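Wallin Library Is Giving Old Computers a Second Shot

I stopped by the Wallin public library this morning to return a very overdue cookbook, and I came home with a flyer, a free pencil and a strong urge to clean out my closet. The library's computer giveaway is back for August! If you missed it last summer (I did, I was out of town), people drop off desktops they don't use anymore, the repair crew gets them going again, and they go out to families and students who asked for one.

Kerstin Ekström runs the program from the desk by the back stairs, and she told me 102 machines went home with people last year. This year she wants to hit 200. I asked if that was a stretch and she laughed and said, "Ask me when school starts."

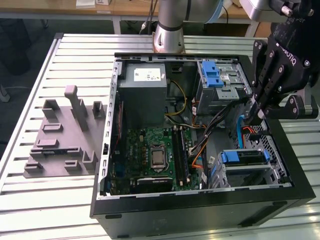
What they'll take

Desktop towers are the big one, and they don't have to turn on. Keyboards and mice are fine too, as long as the cords are still attached. Please don't bring printers. Kerstin said it twice, so I'm saying it twice: no printers! Old tube TVs are also a no, and those go to the county drop-off on Landier Road, same as always.

If you're worried about your tax returns and vacation photos, every drive gets wiped before a computer leaves the building, and you can ask to have yours handed back to you instead. I'm going to do that with mine (there are baby pictures on there somewhere).

Melquiades Ventura, who got one of last year's desktops for his two girls, was at the front table when I came in. He says it's still going strong and that the girls fight over it every night after supper. He had a tower from his brother-in-law under one arm, so I guess that's how these things spread. 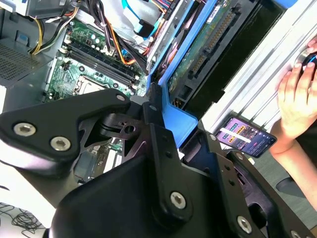 How to get one

Fill out the half-page form at the front desk. You need a library card and that's about it, no income papers or anything like that. There were already 41 names on the list when I looked, so I wouldn't wait too long. Drop-offs are open until 5 p.m. at the side door on Stoltau Street, and you can park in the loading spot while you unload.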